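Strained yogurt

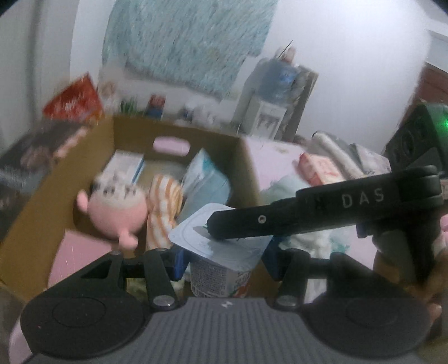
Strained yogurt is yogurt from which part of the whey has been removed, giving a product thicker than ordinary yogurt and higher in protein. It is made mostly from cow's milk, though sheep's and goat's milk are also used. The texture ranges from spoonable to nearly as firm as soft cheese, depending on how much whey is taken out.

Production

Milk is heated to denature the whey proteins, cooled to the temperature at which the starter culture grows, and inoculated. The usual cultures are Lactobacillus delbrueckii subsp. bulgaricus and Streptococcus thermophilus. As the bacteria convert lactose to lactic acid, the pH falls and the casein forms a gel. Fermentation is generally stopped by cooling once the pH is near 4.6.

In the traditional method the gel is stirred, poured into a cloth bag, and hung or pressed until enough whey has drained. Losses of fat and protein are small, but the work is slow and hard to keep clean on a large scale. Industrial plants use centrifugal separators or ultrafiltration membranes. A separator acts on the fermented gel; cream, if wanted, is added back later. Ultrafiltration can be applied before or after fermentation and retains more of the whey protein.

Some manufacturers thicken unstrained yogurt with milk protein concentrate, starch, or gelatin. Labeling rules for such products differ between countries.

Packaging

Single portions are filled into plastic cups and closed with a heat-sealed lid, commonly aluminum foil coated with a sealing lacquer. Sealing temperature, pressure, and dwell time are set together. A weak seal leaks during transport, while an overly strong one tears when opened. Set-style yogurt can be fermented in the cup, but strained yogurt is filled after concentration.

Acid whey

The liquid removed contains lactose, lactic acid, calcium, and a little protein. Its acidity makes it harder to dry than the sweet whey left from rennet cheese. It is used in animal feed, spread on fields within local limits, or sent to anaerobic digesters.

Regional production

In the Durumitz valley, strained sheep's milk yogurt was made on summer farms and carried down in wooden tubs. A tax list of 1538 records tubs of "thick sour milk" among the dues owed by 26 households. The ethnographer Svetozár Vlček described the draining bags, woven from undyed wool, and noted that straining began in July, when the milk was richest. The Hrnčiar dairy in Ponow began making a cow's milk version with a separator and now processes over 800 liters an hour. Its product is sold under the name Veline.

See also

Labneh
Quark
Skyr
Whey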